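Helton Wordlist

A plain list of everyday words for kitchen and table things, gathered from home cooks, diner staff and grandparents in and near Helton. Version 3, updated in June.

What's in it

The list has 560 headwords. Each one is a thing you'd find in a kitchen or on a table, and under it you get every name people gave us for it. The thing you flip pancakes with has 11 names so far, and I love every one of them! Reiko Hosoda started the list on index cards, and her cards are still the backbone of it. Mohit Chaturvedi typed them up, built the file and keeps finding my spelling mistakes.
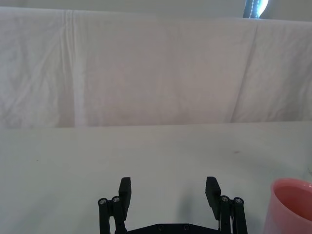
Files

words.txt holds the headwords, one per line, with the local names after a tab
people.txt gives an age band and a street area for each speaker, no names
notes.txt is where the good stuff lives: stories, arguments, songs, one recipe for pickled beets
old/ keeps versions 1 and 2 as they were

Everything is UTF-8 with plain line endings. If your spreadsheet turns "half-cup" into a date or does something else strange, import the columns as text.

How we collected the words

We talked to 96 people, mostly at their own tables, mostly on a Thursday evening when Reiko and I were both free. We'd ask "what do you call this?" and then keep quiet. The keeping quiet part is hard (I'm still bad at it), but it's where the best words come from. People say the first word, then laugh, then tell you what their mother called it.

Spellings follow the speaker if they had a firm opinion. Otherwise Mohit picked one and stuck with it. The Väisänen family gave us a whole set of Finnish coffee words, and those are spelled the way they wrote them down for us. 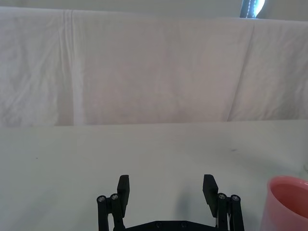 Columns in words.txt

head: the headword, always lowercase
local: names we heard, split by semicolons
who: speaker codes that match people.txt
sure: y or n. An n means the speaker wasn't certain, or two of us heard it differently

Known gaps

Cups are a mess. Tumbler, beaker, glass, juice cup, tooth cup: people use these for overlapping things, and the same person will switch halfway through a sentence. We kept all of it. Please don't "clean" this part before reading the notes, the overlap is the fun of it.
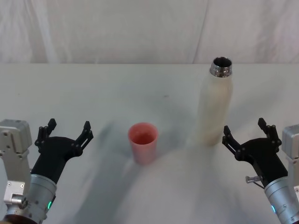 Baking words are thin too. We'd love more from anyone over on the Sumard side of the river, where we only reached a few homes. Speakers under 20 are missing almost completely.

Using it

Free for any use, including classes and games. Please say where it came from. A teacher at Bullura Elementary made a matching game out of 200 of the headwords and sent us the cards, which made my whole month.

Adding words

Send the word, what it means to you, and where you learned it. One word is plenty. Mohit merges new ones at the start of each month, and anything with a story attached goes into notes.txt too.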